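Murbridge Issues Service Notice on Grip Release Fault in Hurkmont Two-Arm Handling Cells

ROSTANCOMBE, November 11, 2022 - Murbridge, which builds and services the Hurkmont line of two-arm handling cells, today issued a service notice covering a fault in the gripper control software. Under certain conditions the fault causes a gripper to open during a power interruption when it should hold its position. No injuries have been reported.

The notice applies to 81 cells running control software supplied between March and the date of this release. Owners of affected cells have been contacted directly. Cells with earlier software do not contain the faulty routine and need no change.

The fault was found during produce handling trials at the Rostancombe test shop. In these trials a cell moves fruit, leafy vegetables and filled plastic bags, all of which need a light grip and a frequent change of grip force. The software stores the last commanded force for each arm and uses it to hold the load if supply voltage drops. When both arms receive a new force value within 27 milliseconds of each other, the second value can overwrite the first. If power is interrupted before the next update, one gripper reads a stored force of zero and opens.

Murbridge logged 69 unintended releases in 600 forced power interruptions. All of them occurred with both arms under load commands. The fault could not be reproduced with one arm disabled. Arm joints held their position in every test, and the emergency stop circuit is separate from the affected software.

The main hazard is a dropped load. Operators who reach under a raised gripper after a power loss may be struck, and a thin bag may split on landing. A second hazard arises at restart. The controller still lists the item as held, and the arm may resume its path toward a drop point with its fingers open.

Until the corrected software is installed, owners should take these steps:

Set the cell to single-arm mode for any load above the light produce class.
Keep hands out of the work area after a power loss until both arms show a parked status.
Clear the held-item list by hand before restart.
Remove tools and loose parts from the cell floor before each run.

The corrected software, version name Lumenta, gives each arm its own stored force value and checks it against the finger position before a hold begins. If the two do not agree, the gripper keeps its present position and the cell reports a fault. Installation takes up to one hour per cell and is done by a Murbridge technician at no charge. Owners who cannot release a cell during working hours may book an evening visit.

Cells should be left powered down at the main switch before the technician arrives. Service logs should be saved beforehand, as the update clears them.

Produce handling in a two-arm cell:

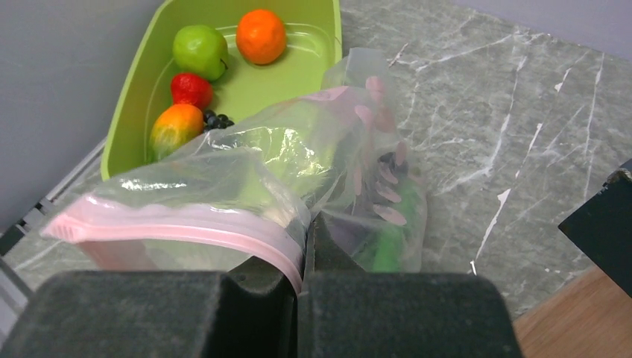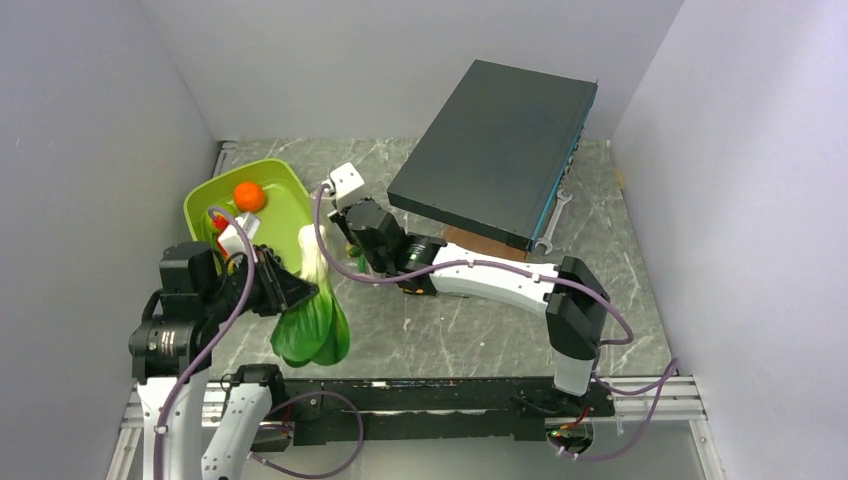 Hurkmont owners in Rostancombe received the notice ahead of its general release, and one of them said in a written reply that single-arm mode was acceptable for a short period but would slow bag handling considerably. The owner asked that future updates keep the service logs, which are needed for insurance records, and said the restart hazard deserved a warning label on the cell itself as well as a line in the manual.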